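Sandley Recipes: a data set of handwritten household recipe cards

README

What is in this data set

Sandley Recipes is a collection of 1410 handwritten recipe cards, typed out and marked up so that other people can search and study them. The cards come from kitchens in and near the town of Sandley. Most of them are in English, and a smaller part is in Spanish or in a mixture of the two. Each card has one text file with the words as they were written, and one row in the main table with the title, the kind of dish, the ingredients and the measures.

The work was started by Trinidad Carrasco, who received a tin box of cards from her aunt and wanted to know why so many of them gave no oven temperature. I joined later to make the table and to write this document. My name is Mpho Kruger. English is my third language, so please tell me if a sentence here is not clear.

How the cards were collected

We asked families to lend us their cards for two weeks. In total 96 households took part. Every household signed a simple form which says that the text may be shared but the family name may not. When a card had a name in the title, such as a cake named after a grandmother, we replaced the surname with a letter and kept the first name.

We did not accept printed recipes, pages from magazines or labels from packages. If a person had copied a magazine recipe by hand, we accepted it, and we marked it in the column "source_note" when the card said so. Many cards do not say so, and therefore this column should be read as incomplete.
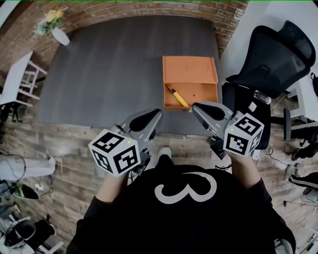
The typing was done by two people for each card, and they did not see the work of each other before both were finished. Where the two versions were different, Trinidad looked at the card and decided. The most common difference was between the digits 3 and 8, because in old pencil the open side of the 3 is often closed by a stain. A printed 3, like the big white one on the black sweatshirt in the photo, can be read by anyone, but a 3 written quickly next to the word "eggs" is another matter. In 65 cards we could not decide on at least one digit, and there you will find a question mark in square brackets.

Files

cards.csv is the main table, one row for each card.
ingredients.csv has one row for each ingredient line.
text/ is a folder with the typed text of the cards.
measures.txt is a list of the household measures, with our explanation of each.
changes.txt is the history of corrections.

Columns in cards.csv

card_id: a number that does not change between versions.
household: a letter code. The same code always means the same household.
title: the title as written, with the original spelling.
dish_type: one of bread, cake, soup, preserve, main, drink, other.
language: en, es or mixed.
oven: the temperature as written, or "none given", or a word such as "hot" or "slow".
hand: how many different handwritings we see on the card.
source_note: what the card says about where the recipe comes from.

About the measures

This was the hardest part. A card may ask for "butter the size of a walnut", or for "the blue cup, full", and only the family knows the blue cup. We decided to keep these words exactly as they are in the column "measure_raw". A second column, "measure_guess", gives a value in grams or milliliters, but only when the family could tell us or when the measure is a normal one. We left it empty in all other cases. Please do not fill the empty cells with zero. One early reader did this and concluded that the town was baking without any flour.

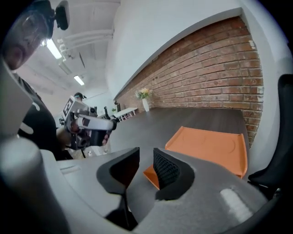

A "teacup" is different from a "cup" in this collection. When both words appear on the same card, we treat them as two measures. When only "teacup" appears, we asked the household, and the answer is in measures.txt. For the Spanish cards, "una taza" was handled in the same way, and "un puñado" was never changed into grams.

The word "oleo" appears many times and means margarine. We did not modernize it. The spelling "receipt" for recipe is also kept.

Known problems

The collection has too many cakes. People write down what they do not cook every day, and the daily soup is usually in the head. You should not use the table to say what Sandley was eating on a normal evening.

There are duplicates. We found 193 cards which are close copies of another card, often between sisters or neighbors. They are not removed, since the small changes between copies can be interesting. The list is in changes.txt under the heading "copies".

The "hand" column is our opinion only. None of us has training in handwriting.

Preserve recipes are old, and some of them are not safe by the present rules. Do not use them for canning at home. Look for a tested recipe instead.

Use and credit

You may use the data for study, teaching and cooking. If you publish something, please write "Sandley Recipes, Carrasco and Kruger". Do not try to find out which family is behind a household code. If you recognize a card as your own and you want it removed, write to us with the card_id and we will take it out in the next version.

The next version is planned for April. It should include the cards from one more box, which at this time is still being typed.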